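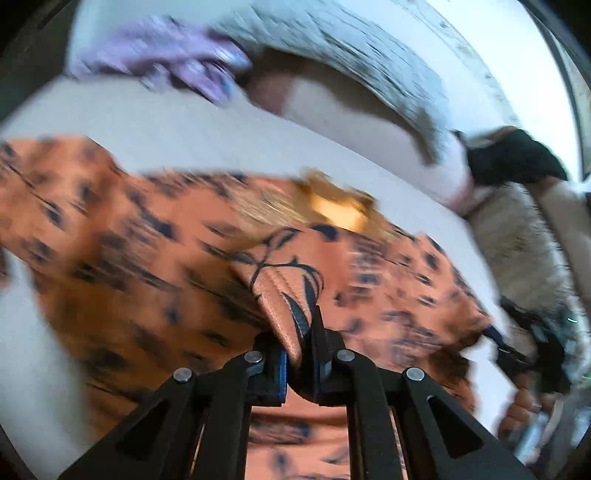 Cloth is the hardest thing the class has tried to pick up so far, one student in the course remarked at the close of the fall term, and it is also the only material that everyone in the room already knew how to handle by hand.

Mitow College Expands Student Robotics Course on Handling Fabric

MITOW – Mitow College will offer an expanded version of Skoledico, its project course in robot manipulation, beginning in the spring semester. The course will have 30 seats, will meet in a larger laboratory on the ground floor of Kanaan Hall, and will keep its focus on a single subject: teaching machines to pick up, move and fold clothing and other soft goods.

Skoledico began as an evening activity of the college's robotics club and became a credit course at the request of the Department of Engineering. It is open to students in any major who have completed one semester of programming. No earlier coursework in robotics is required. Students from textile design and nursing have enrolled alongside those from engineering and computer science, and the department expects that mix to continue.

The expansion is supported by a grant of $2,875 from the Sadow Fund for Undergraduate Projects. Of that amount, $1,760 is set aside for hand-held grippers, spare gripping pads and camera mounts. The remainder will pay for storage, work tables and laundry costs.

Learning by Demonstration

Students in Skoledico spend the first half of the semester working with hand-held grippers. Each tool carries a camera and a pair of jaws that the student opens and closes by hand. A student uses the gripper to carry out a task such as lifting a garment from a pile or turning over a sleeve, and the camera records the work from the position of the tool. Those recordings are later used to train a program that controls a robot arm fitted with similar jaws.

The method allows beginners to produce usable material in their first week. It also leads them quickly to the difficulties of the subject. A box keeps its shape when it is lifted. A piece of cloth may bunch, slide or hang in a way that hides the very corner the gripper needs to reach next. Much depends on the first grasp. When the jaws close on a raised fold of patterned fabric and a hand takes hold of the lower edge, the student must decide how much cloth to pinch, at what angle the tool should come in, and which side should move first.

Prints and patterns add a further problem. A leafy vine or a field of dark spots can confuse software that looks for the edge of a garment, and fast movement of the tool turns small markings into streaks in the recording. Students are asked to keep such recordings in the collection and to label them as blurred so that later groups can study how their programs respond.

"Our students arrive expecting to write code, and they spend their first three sessions handling laundry," the Department of Engineering said in a statement. "By the fourth session they are asking much better questions about the code."

Student Teams and Assignments

Work in the course is carried out in teams. Each team chooses one household task at the start of the semester and stays with it until the final presentation. Tasks completed in the fall included sorting light garments from dark ones, pulling a single item out of a mixed pile, and folding a pillowcase in thirds.

The team assigned to mixed piles found that straps and buckles caused more failed attempts than any kind of fabric. A strap that ran underneath another item would pull the whole pile along with it. The team responded by adding a short lift and pause to its routine, which gave the program a chance to check whether a second item was attached. The change made the routine slower, and the team's written report recommends it only for piles that contain bags, belts or harnesses.

A second team studied items with a deep, shaggy surface. Its members reported that the jaws often closed on the outer fibers alone and lost hold of the item when it was raised. They tested several pad shapes, printed in the Kanaan Hall workshop, before settling on a wider pad with shallow ridges. The files for that pad will be available to all teams in the spring.

The folding team did not complete its original goal of folding a shirt from any starting position. With the approval of its instructor, it reduced the task to a pillowcase laid flat, and its robot arm performed that task before an audience in December. The team's records from the shirt attempts have been kept, and the spring class will be invited to take up the problem again.

A Larger Laboratory

The new laboratory provides 800 square feet of working space. The club's former room will return to general use as a study area at the end of the fall term.

Tables in the laboratory will be arranged so that two teams can record at the same time without appearing in each other's pictures. Window shades are also planned. Students in the fall course noted that strong daylight behind a table made it difficult for the camera to pick out pale cloth on a white surface, and several teams chose to work after 6 p.m. for that reason. The department will leave one table near a window without shades, as the teams have asked to continue testing under poor lighting.

The room will be open to enrolled students on weekday afternoons and evenings. Members of the robotics club who are not enrolled in the course may reserve time through the engineering office, subject to the same safety briefing that course students receive. Robot arms may be operated only when a trained laboratory assistant is present. Hand-held grippers may be signed out overnight.

Course Requirements

Each student keeps a laboratory notebook throughout the semester. The notebook counts toward the final grade and must include failed attempts as well as successful ones. Teams submit a midterm plan, a set of labeled recordings, and a final report written for a reader who has not taken the course. Final presentations are open to the public and take place in the main corridor of Kanaan Hall, where visitors may try the hand-held grippers themselves.

Grades do not depend on whether a team's robot finishes its task. Instructors look at the quality of the recordings, the care taken in testing and the honesty of the final report. A team may change its task once during the semester if it explains the change in writing.

One student from the fall course described the notebook as the most demanding part of the class. "You think you remember why you moved your hand a certain way," the student said. "Then you read your notes from the week before and find out that you were guessing."

Another student, a textile design major, plans to return as a laboratory assistant. "I knew how these fabrics behave when you drape them," the student said. "I had never thought about how to explain that to something that only has two flat fingers."

Donations of Clothing

Skoledico accepts clean, used clothing and household textiles for use in its exercises. The course is especially in need of patterned fabrics, knitwear, items with straps or buckles, and anything with a fluffy or uneven surface. Items with missing buttons or small tears are welcome. The course cannot accept shoes, bedding with fillings, or clothing treated with strong fragrance.

Donations may be left at the front desk of Kanaan Hall between 9 a.m. and 4 p.m. on weekdays. All items are washed before use. Textiles that are no longer needed at the end of the academic year are passed to the college's theater department for costumes and rehearsal use, and those beyond repair are recycled.

Enrollment

Registration for the spring course will open in December through the regular course catalog. Students who were on the waiting list for the fall course will receive an invitation to register first. Those with questions about prerequisites should contact the engineering office before registering. Students who need an adapted gripper handle or a seated work table are asked to mention this when they enroll so that equipment can be prepared before the first session.

About Skoledico

Skoledico is a one-semester project course in robot manipulation offered by the Department of Engineering at Mitow College. Students record demonstrations with hand-held grippers, train control programs and test them on robot arms in the college's teaching laboratory. The course is held in Kanaan Hall and receives support from the Sadow Fund for Undergraduate Projects.

Media Contact

Office of Communications, Mitow College
Requests to visit the laboratory during class hours should be made at least one week in advance.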